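Contra la cama perfecta

Hace unas semanas una amiga me pasó el enlace de un curso en línea que se llama Método Kumodeo. Son 31 lecciones para aprender a ordenar una casa, y las cuatro primeras están dedicadas a la cama. Cuatro lecciones para la cama. Las vi todas, una tarde en que tendría que haber estado haciendo otra cosa, y desde entonces tengo ganas de discutir con alguien.

La tesis de Kumodeo es conocida, porque la repiten desde hace años los libros de autoayuda y los vídeos de gente que madruga: quien hace la cama por la mañana gana la primera batalla del día. De ahí se sigue todo lo demás, la disciplina, la calma, la bandeja de entrada vacía. No sé quién comprobó semejante cosa. El curso menciona «estudios» en la lección dos y no cita ninguno. Lo que sí cita, y con enlace de compra, es el juego de fundas nórdicas de Forard, disponible en arena, lino y niebla. Tres maneras de decir beige, por las que piden 255 euros si la cama es de matrimonio.

Yo hago la cama casi todos los días. Lo digo para que no se me tome por militante del desorden, que también los hay y también dan conferencias. La hago mal, en un minuto: tiro de la manta hacia arriba, golpeo la almohada, me voy. Lo que me molesta es que una tarea tan pequeña se haya cargado de tanta moral, y que esa moral venga, además, con un catálogo.

Porque el catálogo existe y conviene mirarlo con calma. El de Edet, que me llega al buzón sin haberlo pedido, trae en la página central una cama individual infantil con siete cojines. ¿Dónde van los cojines de noche? Al suelo, supongo. O sea que el niño, o más bien su padre, recoge siete cojines del suelo cada mañana para que la habitación parezca recogida. A esto lo llaman «simplificar». La colcha es blanca. Cualquiera que haya vivido con una criatura de cuatro años sabe lo que dura una colcha blanca, y quien diseñó esa página seguramente lo sabe también.

Ladi Tijani, que fue vecina mía durante años y crió a dos hijos en un piso más pequeño que el mío, tenía una norma que me parece superior a las 31 lecciones: la ropa de cama tiene que aguantar un vómito. Todo lo demás le daba igual. Si la manta era verde y la sábana tenía cohetes, pues verde y cohetes. La almohada, la que hubiera. Cuando le enseñé el catálogo preguntó si los cojines se podían meter en la lavadora, y como no lo ponía, pasó de página.

Se me dirá que nadie obliga a nadie. Es verdad, y es la respuesta habitual cuando alguien protesta por una moda. Pero las modas domésticas tienen una forma particular de obligar, que consiste en cambiar lo que nos da vergüenza. Mi madre se avergonzaba si había polvo. Yo me he sorprendido avergonzándome de que los colores no combinen, cosa que a mi madre no se le habría ocurrido ni en su peor día. Vino un fontanero a casa, tenía que pasar por el dormitorio para llegar al baño, y yo entré antes a esconder una manta. Estaba limpia. Solo era fea.

También desconfío del argumento de la calma. Los de Clatamcombe, que venden cajas para guardar cosas, y luego cajas más grandes para guardar las cajas, aseguran en su folleto que un cuarto en tonos neutros «ayuda al niño a regularse». Puede ser. Yo compartí cuarto con mi hermano bajo un papel pintado de veleros naranjas y dormíamos como piedras. No pretendo que mi infancia demuestre nada, pero la frase del folleto tampoco, y ella cobra gastos de envío.

Una habitación donde se vive suele ser una suma de decisiones tomadas en momentos distintos. Hay cosas compradas, cosas heredadas, una oferta de enero, un regalo que no se pudo devolver. El resultado tiene poco de composición.

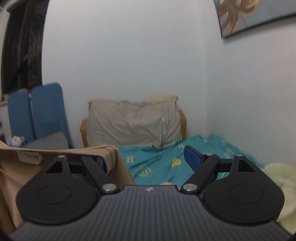 Y sin embargo en esos cuartos se duerme bien, se leen cuentos, se pasa la fiebre. La manta turquesa arrugada abriga lo mismo que la lisa. Un cojín gris tumbado delante de un panel azul sirve para sentarse, y un peluche asomando en un rincón no le ha quitado el sueño a ningún adulto sensato. Si además el cabecero es de madera clara y tiene las esquinas redondeadas, me parece que ya se ha pensado en lo importante, que es la cabeza del que se levanta a oscuras.

Alguna concesión tengo que hacer. Una cama estirada se agradece al volver por la noche, y hay a quien el desorden le pesa de verdad, físicamente, y no seré yo quien le discuta el alivio. Conozco también la otra cara, la casa en la que ya no se puede cruzar el pasillo, y eso no tiene gracia ninguna. Pero entre el pasillo intransitable y los siete cojines cabe casi toda la humanidad, y a esa humanidad del medio es a la que se le quiere vender el curso. Al que tiene un problema serio, cuatro lecciones sobre la cama no se lo van a resolver.

En la lección cuatro, por cierto, la instructora propone un ejercicio: fotografiar la cama cada mañana durante 200 días y comparar. ¿Comparar qué? Imagino a la gente pasando con el dedo 200 fotos de su propia colcha en busca de un progreso. Hay que alisar la funda con el antebrazo, desde el centro hacia los lados, y doblar el embozo a la anchura de una mano. Lo intenté un martes. Quedó bastante bien. Luego el gato se metió debajo y allí se quedó hasta la hora de comer, y yo no iba a sacarlo por una cuestión de embozo.

Mi amiga, la del enlace, sigue con el curso. Va por la lección doce, la de los cajones, y dice que le está viniendo bien - aunque reconoce que lo que le viene bien es tener media hora al día con la puerta cerrada y sin que la llamen. Yo sospecho que esa media hora daría el mismo resultado con un crucigrama. Ella sospecha que lo mío es pereza con argumentos. Hemos quedado en volver a hablarlo en mayo, cuando termine, y mientras tanto me ha pedido que le guarde dos mantas de flores que, según el método, ya no le caben en el armario. Las tengo puestas en mi cama, una encima de otra, y abrigan mucho.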